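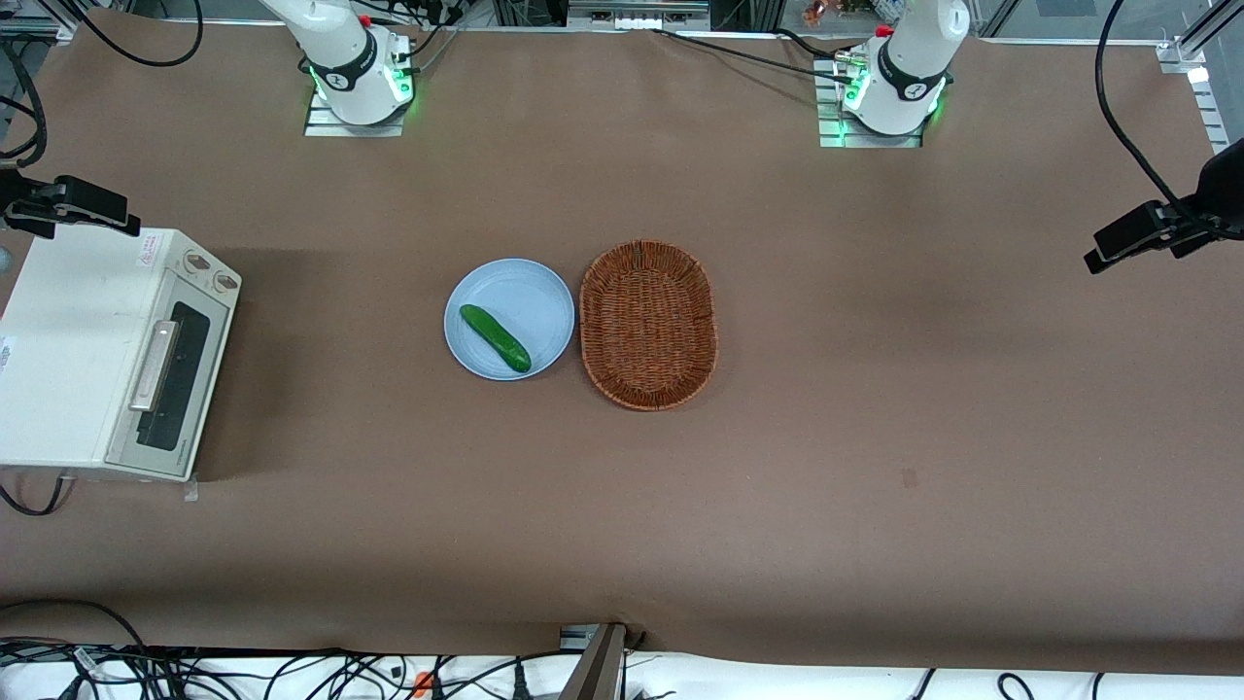

Students Prepare Two-Armed Robot for Kitchen Task Contest

Last updated: 22/08/2021

Students in the robotics club at Windale Technical College are spending the last weeks of summer teaching a pair of robot arms to put food away. The club will enter the arms in the Urari Household Task Challenge, a student contest in which teams have to complete a set of small kitchen jobs without anyone touching the controls.

The team has seven members, four of them in their first year with the club. They meet three evenings a week in the electronics lab on the ground floor of the Ragnarsson Building.

The job they are working on now starts with a toy cucumber on a light blue plate. One of the arms has to pick it up and set it down in a wicker basket next to the plate. Later tasks will use the toaster oven that stands on the same table, beginning with opening and closing the door.

"The cucumber is harder than people expect," said Lachlan Strachan, who teaches controls at the college and advises the club. "It's shiny and it lies at a different angle every time you put it down. If the fingers close a little too far toward one end, it tips."

The club collects its practice runs by having a student guide the arms through the task by hand controller while cameras record the table. Those recordings are then used to train the software that will run the arms during the contest. By the end of last week the team had saved 362 runs of the cucumber task. Strachan said a good share of the early ones will be thrown out, mostly because the student at the controls paused partway through or bumped the plate.

Students take turns at the controls in half-hour shifts. Another student resets the plate and basket between runs and writes down the result on a log sheet. The club changed its reset routine in May after finding that one member always put the basket in the same spot, and the trained software did poorly when anyone else set up the table. The person doing the reset now draws a card that gives the position of the plate and the direction the cucumber should point.

The table is covered with brown kraft paper. Club members chose it after trying a white plastic sheet that reflected the ceiling lights into the cameras. The paper is replaced when it gets too creased, and the robot mounts have to be checked again each time it is changed.

The contest has 17 teams signed up, according to the entry list sent to advisers. Each team gets three attempts at each task and is scored on whether the object ends up where it should, with points taken off for drops and for moving other things on the table. Teams do not learn the starting positions until they are called.

Windale entered for the first time last year and finished in the bottom half. The club had a single arm then, and it ran a fixed set of movements that worked only when everything was in the exact place the students had planned for. The second arm was bought with a grant from Akeo, a local parts supplier, which also lets students use its machine shop on Saturdays.

Work on the oven door has started on paper only. The handle runs up and down beside the window, and the team has not settled whether one arm should hold the oven steady while the other pulls. Two students are writing a test for each approach and plan to have numbers to compare before the next full meeting.

The college has agreed to let the club keep the lab space through 2029, and Strachan said he would like to turn part of the project into a one-credit course. A proposal has gone to the engineering department, where it will be discussed in the fall.

New members are welcome and do not need any programming experience. Students who want to join should stop by the lab during a club session or leave their name at the engineering office. Anyone who plans to use the arms must complete the lab safety training first.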